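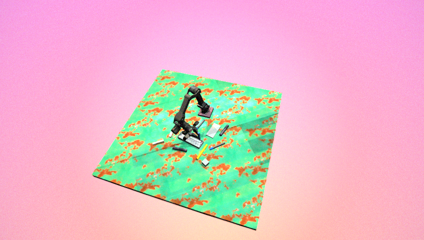
Render: robot arm and desk items on a green board

Tenora Community Center forum > Facilities > Pool and gym access

Open gym hours after the reopening
August 2020

mukska_lane4
The new schedule has adaptive swim and open gym in the same block on weekday mornings. Both groups use the east locker room, and the family changing stalls are all on that side. Has anyone asked the front desk if this is final?

brendari37
It's final through the end of the session. Capacity is capped at 100 for the building, so they stacked the blocks to keep the evening free for youth classes.

mukska_lane4
The cap is per building, but the locker room has its own limit of 11. That's the number that matters at changeover.

yu_rowing
I'd keep the current layout. Before March the two groups were split and the adaptive block had the worst slot of the day. A crowded locker room for ten minutes is a fair trade for a decent time.

brendari37
Agree on the slot, disagree on the ten minutes. Changeover took closer to 25 when I was there – the lift chair has to be moved back before the next group gets on deck.

yu_rowing
Then offset open gym by half an hour. No change to the pool.

mukska_lane4
That would work. The west locker room is also an option, but the door there has no push plate.

brendari37
The plate is on the repair list, item 204. No date next to it.

yu_rowing
Sent the half-hour offset in through the schedule form. Will post the reply when I get one.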